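Home | Diary | Garage | Archive | About

15 September 2024

The Clirmont has been gone since this morning, and the driveway looks bigger and stupider without it. There is an oil stain in the shape of a kidney where the front end used to sit. I have owned that stain for longer than I have owned most of my shoes.

I sold it for 1,707 dollars. People keep asking about the seven. The buyer had offered 1,700 and I had said something firm, and then he went through the cup holder in his own truck and came back with a five and two ones, and after that it would have been rude to keep going. So seven dollars is what my firmness is worth on the open market.

The listing had been up since January. In the first month I got a great many messages, all of them reading "still available?" and none of them followed by anything when I said yes. One man wanted to trade me a pontoon boat. Another asked if the car had "any issues," and I wrote him a full and frank account of the window motor, the tailgate, the second-gear whine and the smell, and never heard from him again. Miroslava read what I had sent him and said it was less a sales pitch than a confession.

She has a point. Miroslava Symonenko has bought and sold more cars than I have had haircuts, and her view is that you state the mileage, mention one flaw, a small one, and stop typing. I let her rewrite the ad. She cut it to four lines and called the smell "well-loved interior." The phone rang that same evening.

The buyer was from Nindton, a polite young man with a flashlight. He got down on the gravel and looked underneath for a long while, making the noises people make at museums. I stood there holding the service folder, which he did not want. I have every receipt in that folder. Wiper blades, a thermostat, the battery that died at my cousin's wedding, two alternators, two sets of rear pads put on by the same shop inside a year because the first set squealed and the second set squealed too. He said "nice, thanks" and put it on the passenger floor, where I expect it will be stepped on until it is mulch.

On the test drive he found second gear before I could warn him about it. "Oh," he said. Then he turned on the radio, and we got along fine.

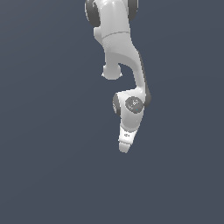

Robot arm, computer rendering.

The replacement question is still open. I spent the afternoon at the Ovano dealership out past the bypass, where a salesman put me into a hatchback that wanted my phone before it wanted a seat belt. It has a screen as wide as a cookie sheet. The heater is in the screen. The mirrors are in the screen. I asked where the volume knob was and he told me, with some tenderness, that I could just ask the car. I asked the car. It offered me directions to Volume, which may be a nightclub.

It did drive well, I'll give it that. Quiet, quick off the line, a turning circle like a shopping cart. The seats held me in places I had forgotten about. Then we went back in and sat at the little round table and he wrote a monthly payment on a piece of paper and turned it toward me face up, very gently, the way a vet would. There was also a 200 dollar fee for paperwork. I said I would happily do the paperwork myself. He laughed. I had meant it.

Miroslava thinks I should skip new altogether and go look at a used wagon at Yusuf, the small lot behind the tire place. One owner, cloth seats, actual knobs. She has already talked to them, of course, and I gather she has also told them what I'll pay. I am going tomorrow if I can get a ride, a problem I had not thought through when I handed over my only set of keys.

Found the Clirmont's spare fuses in the kitchen drawer after supper, along with the locking lug nut socket. He will want that the first time he gets a flat. I texted him. He wrote back "lol ok" – so either he's coming for it or he isn't.

Walked to the store for milk. It's farther than it looks from a car, and uphill in both directions, as my father always claimed of everything. Carried the milk home on my left side and then my right. A neighbor slowed down beside me and asked if I had broken down.

Need to call the insurance people in the morning. Need to buy kitty litter for the stain, and then, I suppose, get a lift home with the kitty litter.

Contact | © 2024 All rights reserved | Back to top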